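Print | E-mail
Last updated: Thursday, July 9, 2026

Vernby does not need another luxury tower. It needs the empty rooms it has already. The city wants to give the developer Pirum a tax break for 80 apartments on Trudham Street, and only two of them are for people with low wages.
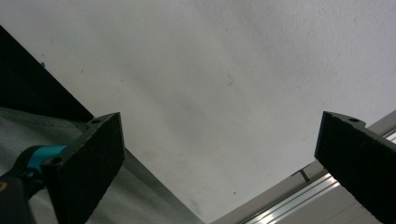 I rent in this city for many years, and I have seen such promises before. The rent is low until the agreement ends, and then the family must move. If public money pays, the low rent should stay for good.

The council could also help small owners repair old apartments. It is slower work and it brings no ribbon to cut. Abdel Hamid told me that he would repair his upstairs unit tomorrow if the permit did not cost so much.

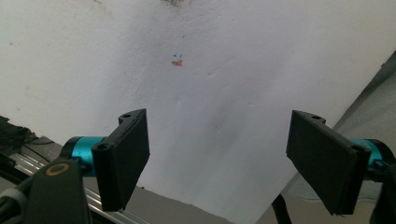

Aarne Kokkonen disagrees with me and says that without the tower there will be no new homes at all before November. I respect this, but two cheap apartments are a small price for Pirum to pay.

Comments 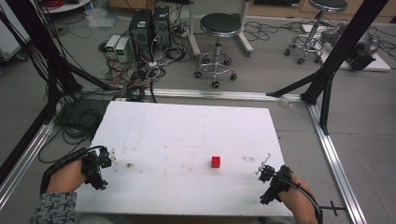
Marsh_tenant: My rent is 1554 a month, and I would like to know who can call that affordable.

Reply | Print | E-mail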